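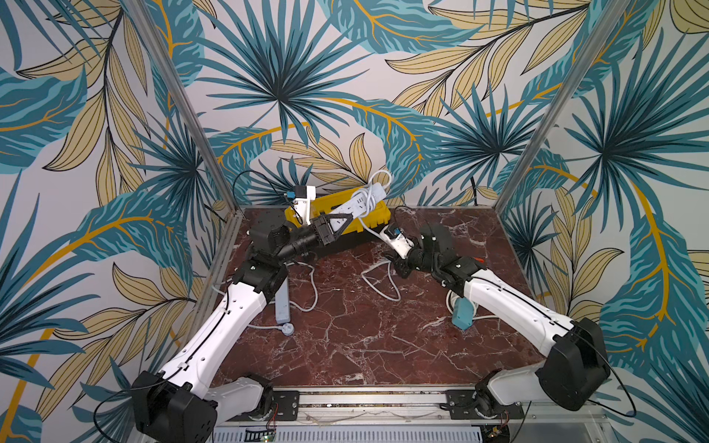
Cable management thread, part one: power strips. Most tangles start with the strip going into a drawer with its cord thrown in on top. Get the strip out where you can work on it. A shallow tray holds it well enough, like the yellow one on the marble top, and it gives the plugs a place to stand. The cord will still hang over the rim until you deal with it.

Unplug from the wall first. Then pull every plug from the strip. Small white plugs all look alike, so label each one before it comes out. I use Funora tape, 8 mm, folded over the cord as a flag.

Empty the strip before touching the knots. A plug still seated in a socket fixes one end of its cord, and you end up threading the whole strip through every loop.

Next, lift the strip clear of the table and hold it at both ends. Turn the sockets down. Slack drops by its own weight and the loops that are really caught stay put.

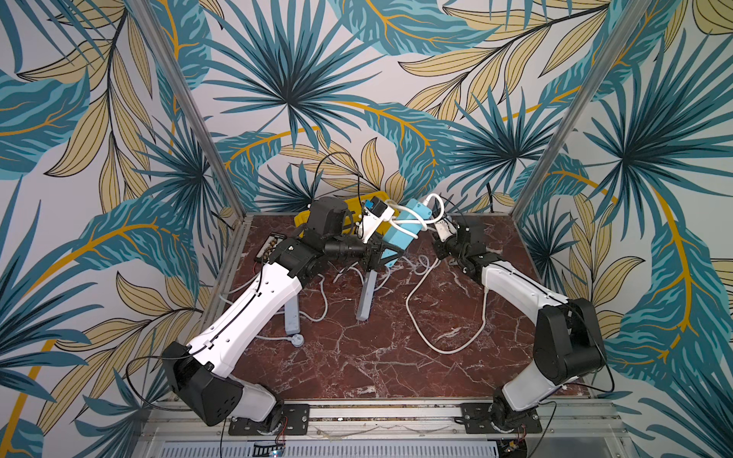
Strip held at both ends, sockets down, white cable still wrapped over the top.

Find the end where the cord enters the strip and work away from it. Do not pull on the free end. Pulling tightens the inner coils and puts load on the entry, the first place a cord fails.

If the coils go around the body, stand the strip upright and take them off over the end without the cord entry, one at a time. The Grarkier guide says to cut the knot loose by spinning the strip. I tried it in March and got a twisted cord.
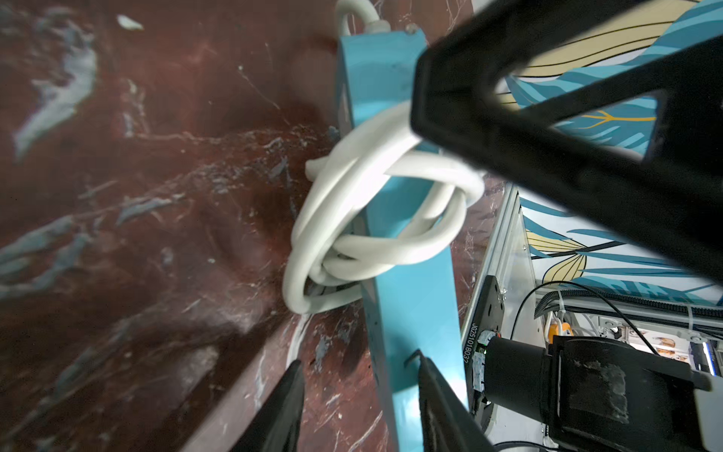
Strip near vertical, cord knotted at the middle, entry at the top.

Once it is free, run the cord through your hand and feel for flat spots or nicks. Any damage to the jacket – bin the strip.

For storage: loops no tighter than your palm, 3 hook-and-loop ties, never wound around the body. The Roman ties hold. The Diltholm ones let go after a few uses.

Part two covers wall adapters.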